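Budget check: second two-arm bench, what would you cut?

tultell_bench
Posted in Buying and Planning
We have one bench running with two arms and I have to put in a request for a second one by the end of November. The arms are already approved, so this is only about everything else. I have 2000 left for the table, frame, network and hand tools. Current quotes:
Extrusion frame kit from Gindow, 426
Butcher-block top, 178
The rest is open. The first bench is laid out like this, and I would like the second to match.

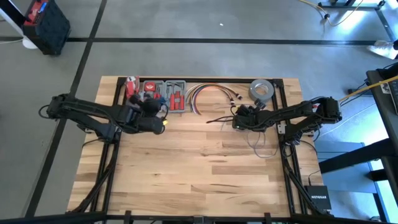

Bench 1, tool tray along the far side, switch at lower right.

Is there anything on the list you would spend less on? I'd like some money left for spare cables and gripper parts.

joren44
Skip the butcher block. You can get a plain shop top for a lot less and the arms won't care. 178 is a set of spare gripper jaws, depending on what you run.

hailu_m
Disagree with joren44. We went cheap on the top and the clamp points crushed within a few months. Then we had to shim both bases and redo the calibration. Keep the wood top. I would look at the frame instead. 426 is fine if it comes cut to length, but ask if brackets and feet are in that price. Ours were not.

tultell_bench
Brackets are included, feet are not. I'll ask for a new quote with feet.

joren44
Fair, but you can put a steel plate under each clamp and a cheap top holds up fine. Ours has.

slowaxis
What are you doing for network? I see a Netgear switch in your photo. If it has open ports, run the second bench off that one and don't buy another.

tultell_bench
It has open ports but the benches will be across the room from each other. I don't want a long cable over the floor. A second switch is cheap compared to the frame.

hailu_m
Agree on the second switch. Also put a line in for cable management. Loose cables on the arms are what we replace most. We spent about 385 on cables and connectors last year for two benches and should have planned for it.

slowaxis
That seems high. Were you buying made-up cables or crimping your own?

hailu_m
Made-up. Crimping would be less, but then someone has to do it.

tultell_bench
OK. Keeping the wood top for now, adding feet, a switch and a cable line. Will post the final list when the Gindow quote comes back.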